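The Sink, the Blue Cloth and Me

Thursday, April 28, 2022
by Bergþóra Hedegaard

I have been looking forward to writing this one all week! It's about cleaning a bathroom sink. If you came for the sourdough posts, they're still in the archive and I still love you, but today is for the sink.

A bit of background for anyone new. We redid the small bathroom over the winter, and by "redid" I mean we painted one wall twice, argued over towel hooks, and bought a white vanity with a long ceramic basin that I had been visiting in the store like a person visits a puppy. It was $408 on clearance. The tag said Soriano and the clerk called it "the wide one," and I went home and measured the space again, and then again after dinner, and it fit with enough room left over for the wastebasket. The cabinet has those recessed panel doors with the raised molding around them, which my mother would have called a dust farm. She'd have been right, but they're so pretty.

The old sink was a pedestal. You could set down a toothbrush or a bar of soap, and you had to pick. This one has a big flat rim and a deck at the back for the faucet, and I'm still not over having somewhere to put my glasses. The first week I lined up every bottle I owned along it just to see how many it would take. Then I had to move every single bottle to wipe underneath, and that was the end of that era.

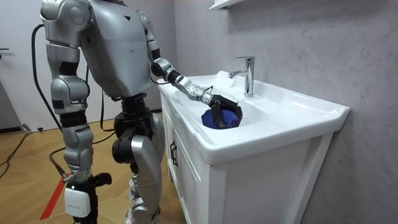

So, the routine. I do the sink most mornings with a cloth and a proper clean once a week, and the weekly one is the part I want to go on about.

Everything comes off first. Soap, cup, the little dish of hair ties, all of it goes in a tub on the floor or out into the hallway. I used to work around things, sliding the soap dish from left to right and back, and I can report that this takes longer and leaves a ring. A clear deck makes the whole job feel easy. I honest-to-goodness get a lift from it.

Then warm water, and I let it run a little so the ceramic isn't cold. A squirt of dish soap on the cloth. Plain old dish soap! I've tried the sprays and the pastes and the one in the tall bottle that smelled like a swimming pool, and for everyday grime (toothpaste, soap film, whatever it is that comes off my husband's hands after he's been at the bikes) dish soap is wonderful. Godfrey Mosoti, who comments here more than anyone and has strong opinions about every product under the sun, talked me into it back in November, and I should have listened to him the first three times.

I start at the top and go down. Faucet, deck, rim, then the walls of the bowl in big overlapping sweeps, then the bottom. The drain gets its own turn. If you start in the bowl, as I did for most of my adult life, you finish with a lovely clean bowl and then drip faucet gunk into it.

A word on pressure: less than you think. Ceramic glaze is tough, but there's no call to go at it like you're sanding a deck. Fold the cloth into quarters and you get a flat pad about as big as your palm, and when one face gets grubby you flip it. A folded cloth has eight clean sides in it if you keep refolding. I love this fact. I've told it to people at weddings.

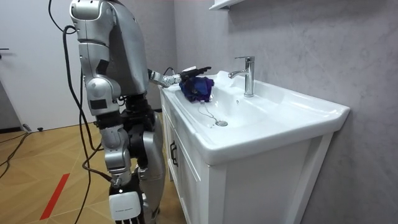
Sustura Home Care Club | Members' Blogs | Bathrooms & Laundry

Okay, cloths! I get more mail about cloths than about anything else, so let me lay out what I do, and you can take it or leave it.

I keep bathroom cloths blue and kitchen cloths any other color. That's the whole system. A really saturated blue, the kind that leans purple when the light's on it, so no one in this house can mistake it for a dish towel at six in the morning. Before the system we had a white stack for everything, and one evening I watched a cloth I was fairly sure had been around the toilet base get used to dry a salad bowl. I said nothing and had toast.

The blue ones live in the vanity, left-hand door. Two of them out at a time, one for washing and one for drying, and the rest folded in the cabinet. When the drying cloth gets tired it becomes the washing cloth, and the washing cloth goes to the laundry. Halldóra Þórarinsdóttir wrote in after my last cloth post to ask whether I rinse them before they go in the hamper, and yes, Halldóra, always. Rinse, wring, hang on the tub edge until dry, hamper. A cloth that goes in damp will make sure you hear from it by the weekend.

On leaving a cloth in the sink: I do it too. Everyone does it. You're halfway through, the phone rings, and it stays bunched up at one end of the basin for the afternoon. I wouldn't lose sleep over it, but a wet dark cloth sitting on white ceramic for days can leave dye behind, especially a new one. Wash new cloths by themselves a couple of times before you put them to work. I learned that on the pedestal sink and it had a faint blue shadow until the day it went out the door.

Tags are the other thing. Some people snip them off and some don't. I leave mine on through the first few washes so I can read the temperature, and then I usually forget and they stay on forever. Skarphéðinn Hjaltested says a stiff tag can drag on chrome and he cuts every one the minute he gets home. I've never had a scratch from one, but he has nicer faucets than I do, so weigh that up.

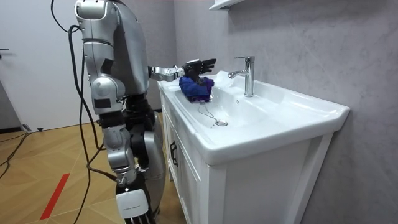
Blue cloth at the left end of the basin, with what may be its tag hanging down, and the bead chain running over from the drain.

Now for the fiddly parts, and these are my favorite parts.

The bead chain. I adore a bead chain. It's so old-fashioned! But it holds on to soap film like nothing else in the room, and wiping it lengthwise does very little. Pinch it inside a fold of damp cloth and pull the cloth along the chain slowly, one end to the other, then flip to a clean fold and do it again. The first time I did this I called someone in to look at the gray line on the cloth. They were polite about it.

The drain. Soapy cloth around the metal, then a soft toothbrush in the crack where the ring meets the ceramic. That crack is where the tan line comes from, and the tan line is what makes a clean sink look dirty. It needs thirty seconds of brush and a rinse. If yours has been there for years, lay a strip of cloth soaked in diluted white vinegar around it for a few minutes and then brush, and rinse really well afterward. Don't leave vinegar sitting on chrome while you go make lunch. And please don't ever mix it with bleach or use one right after the other.

The overflow. That tiny hole up near the faucet! I ignored mine for years. A little brush meant for drinking straws goes right in, and then I pour a cup of warm soapy water down it, and what came out of the old sink the first time I tried was impressive. Now it's a once-a-month thing and nothing exciting ever comes out, and I'm a tiny bit sad about it.

Around the base of the faucet you want the corner of the cloth, pulled tight and worked side to side behind the column like you're flossing. Unnur Hafþórsson showed me this at her place with a dish towel and I've done it that way ever since.

And then dry it. This is my hill! If you do one thing from this whole post, dry the sink. Our water is hard enough that any drop left alone turns into a white dot by evening, and a dry cloth over the faucet and down into the bowl takes less time than putting the cap back on the toothpaste. Chrome goes from fine to dazzling. I buff the spout last and then stand there moving my head around to watch the reflections slide up and down, which is a perfectly normal way to spend a Thursday.

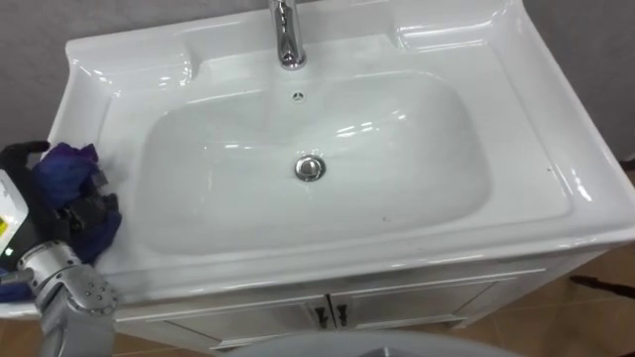 Basin from above, with the chrome stopper, the overflow hole and the base of the faucet.

The specks are worth a mention. You'll think you're finished, and then you'll tip your head and there are a few faint ones left down low in the bowl. On mine they're nearly always toward the right. I've stopped chasing them with the wet cloth, and I go in with a dry corner and a fingertip, and if a speck doesn't move for that it can stay until next week.

A few questions from the inbox before I go.

Do I use a squeegee? I tried the small Dumiteck one. It's terrific on the mirror and hopeless on a curved bowl, so it lives in the shower now and seems happy there.

Do I clean the cabinet doors on the same day? The tops of the moldings, yes, with whichever cloth is still only slightly damp. The full doors get done when I see a drip. Around the handle is where fingerprints gather, so I give that a pass when I'm down there.

What about the floor? Ours is wood in there, and I know, I know. I put a towel down in front of the vanity when I'm rinsing, and I wipe up splashes right away.

Would I buy the wide basin again? In a heartbeat. It takes a little longer to wipe than the pedestal did, and there's more edge to go around, and I'd still pick it every time.

Next up is the grout brush comparison I keep promising. I have the Amano one and two others soaking in the tub as I type, so I'd better go and move them before somebody wants a bath.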